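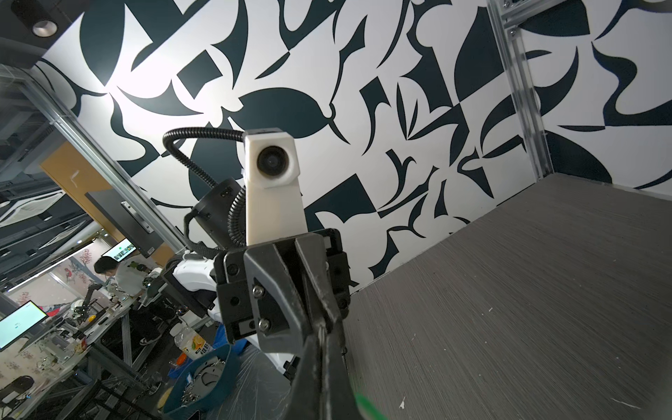

Corner post and wall print, glass side to the left.

16 September 2024

Corner table, second look. Amna asked for a plain yes or no on whether we order the same top and the same wall panels for the other bay. My answer for now is no, or not at that price. Notes so I don't have to argue it from memory.

The top first. Gray laminate with a wood grain in it, from Trummer, order line 558. The sales sheet calls it "low glare". I don't see how. With the lights up there is a soft shine across the surface that gets brighter toward the right as you face the corner, and no wiping changes it. Honeylyn thinks the shine comes from the grain running across the light. Maybe. I would want to see a piece turned a quarter before I believe that. Trummer has been asked for an offcut 40 cm long. They sent a color card.

The color itself I have no quarrel with. A medium to dark gray is easy to work on and doesn't tire the eyes the way the old white top did. The grain is fine enough to ignore. Why a gray table needs to look like wood is another matter and I won't get an answer to it.

White specks. There are a few small ones on the surface near the post. Katsuhiko says dust, or crumbs from the foam. I said chips in the top layer. Neither of us had checked, so this was not much of a discussion. To do: damp cloth first, then a fingernail, then the magnifier. If they come off I'll withdraw the complaint and write it here so it's on paper. Until then it goes down as "specks, cause unknown" and it does not go in the mail to Trummer.

Edge strip. This is the part I like least. It's the light silvery lip along the seam between the top and the left wall, and it already has marks and scuffs along it, more of them toward the far end. Gertraud says they were there at delivery and she may be right, but there is nothing in the delivery note about it and we signed. Lesson for the next one: look along the strips before signing.
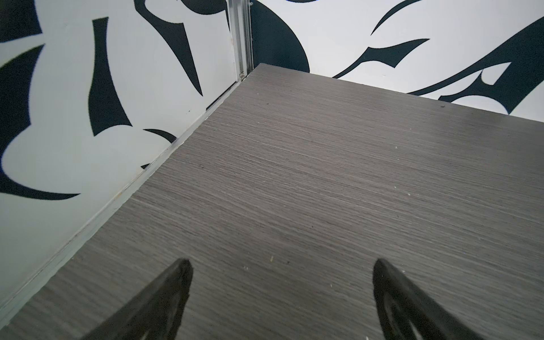 Far corner. Scuffs on the strip, gap at the wall near the post.

The gap near the post bothers me more than the scuffs do. The strip runs up to the corner and close to the end there is a dark opening at the foot of the wall. Screws, washers and cable tie ends are going to find it. The fitter's view was that it's "within what you'd expect". I'd expect the strip to meet the wall.

Three ways to deal with it, as talked through with Gertraud at the bench:

Silicone, gray. Quick and cheap, and it collects dirt. Also it ties the panel to the table, and then nobody can get the panel off without a knife.

Foam tape pushed in from above. Gertraud's choice. She has a roll left from March. My worry is that it works its way out again when the panel gets leaned on. Willing to try it since it costs us nothing and comes out clean.

Slacken the panel, shift it, tighten again. The proper way in my opinion. It depends on whether there is any play at the post, and I haven't had the covers off. Remo has the hex keys.

The post I can't fault. Plain aluminum profile with the usual grooves, straight as far as the level could tell me, and you can hang things from the grooves without drilling. If the whole corner had been left at that level I'd have had a shorter afternoon.

Now the walls. White with big dark shapes, all curves and points and hooks. The Drusola people call the pattern "calm and focused". Amna likes it. Honeylyn says it looks like leaves, Remo says flames, and I've heard a guest ask if it was a tattoo studio before. I don't mind it as a picture. What I doubt is the claim that it "helps people find their place in the room", which is what the quote says and what the extra charge seems to be for. You know where you are in the room because there is a glass partition on one side and a table in front of you.

More to the point, the panel surface is glossy as well. Shine on the table, shine on the wall beside it, spotlight up in the corner. I asked Drusola whether the print comes in matt. They said yes, for the larger sizes, then that they would have to check. That was 9 days ago.

Lighting test, to be done before anybody orders anything:

Spotlight off, ceiling lights only. Look at the top from the chair side and from the post side.
Spotlight on, turned to the wall.
Spotlight on, turned away, with the Revov diffuser sheet clipped over it. I don't expect much of the sheet. It was sold to us for a different lamp.
Same again late in the day.

Write down what you see each time and not what you think of it. That includes me.

Height. Measured at the front edge, 75 cm, as ordered. No complaint, and I was hoping for one.

Cleaning. The Uvside spray is not to be used on the top until we hear back. The label says "all hard surfaces", and I've read that on bottles before. Water and a soft cloth will do for now. Don't scrub along the strip trying to get the scuffs out, whoever is tempted. If they were there at delivery I'd like them to look the same when Trummer's man comes by.

On the other side of the glass: the blue bin with the white and metal parts wants sorting. It's all mixed together and I suspect at least one of the missing panel brackets is in it. I said this last time as well.

Open:
Specks, me.
Play at the post, Remo.
Foam tape, Gertraud, but only after Remo has looked.
Offcut and delivery marks, mail to Trummer, Amna to sign.
Matt or not, Drusola, Katsuhiko to call them. He is more patient on the phone than I am.

Added later: Honeylyn read this and says the old white top had a shine too. I don't remember it that way. She is going to look for a photo.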